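Warum ich beim Abendessen nicht mehr erreichbar bin

Seit Dezember liegt mein Handy beim Essen im Flur, und ich muss sagen: Ich bin ein unerträglicher Mensch geworden. Ich merke plötzlich, wie oft andere draufschauen! Meine Freundin Milagros hat neulich mitten in ihrer eigenen Geschichte auf eine Nachricht geantwortet — und dann gefragt, wo wir stehen geblieben waren. Wir! Dabei war ich früher genauso (schlimmer sogar, fragt meine Schwester).
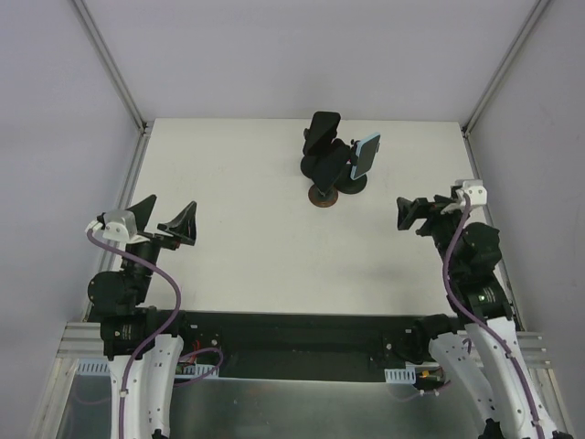

Von Verboten halte ich trotzdem wenig. Wer Kinder oder kranke Eltern hat, will eben erreichbar sein, klar. Aber 2 Stunden am Tisch ohne Wetterbericht, das müsste doch gehen.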